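Rincombe Community Board > Health and Wellbeing > Knee wound after stitches, how long before swimming?

dramgate_dave
06/10/2020
Had a cut below the knee stitched at the Samport walk-in after coming off my bike. Stitches came out yesterday. The leaflet says keep it dry for 48 hours and then nothing about pools. I normally do 80 lengths twice a week and would like to get back to it. What did others do?

Peñalver77
I waited two weeks after mine came out. The pool water was fine but the push-off from the wall pulled at it.

hettie_m
Two weeks seems long. I was back in after four days and had no bother. Mine was on the forearm though, so not bending all the time.

Peñalver77
That's the difference. Over a joint the skin gets stretched with every kick. My sister went back early with a knee and one end of it opened up again. She ended up with paper strips on it until December.

old_lane_5
Ring the nurse at the surgery. They will look at it for nothing and it takes five minutes. Noelia Echevarría did mine and she was very clear - no pool until there is no scab left at all, and no soaking in the bath either. Showers are fine.

hettie_m
I don't agree about the scab. I had a bit of scab for a month. You can't stay out of the water all that time.

dramgate_dave
Thanks all. There is still a scab at one end, a small one. It was seven stitches, separate ones, not the running sort.

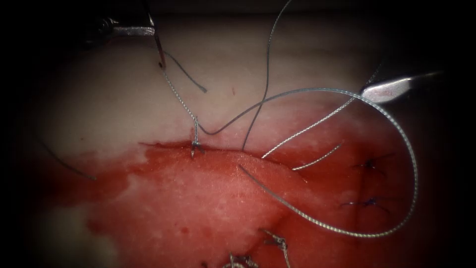 I did try ringing the surgery this morning and was 12th in the queue, so gave up. Will try again after lunch. Does anyone know if those waterproof dressings stay on in a pool? The chemist has a box for £6.

old_lane_5
They stay on for a gentle swim. Not for 80 lengths. Mine came off in the slow lane and I had to fish it out.

Peñalver77
Same. Shave the leg first if you do try one.

dramgate_dave
Got through. Appointment is tomorrow at ten, so I'll leave the pool until she has seen it.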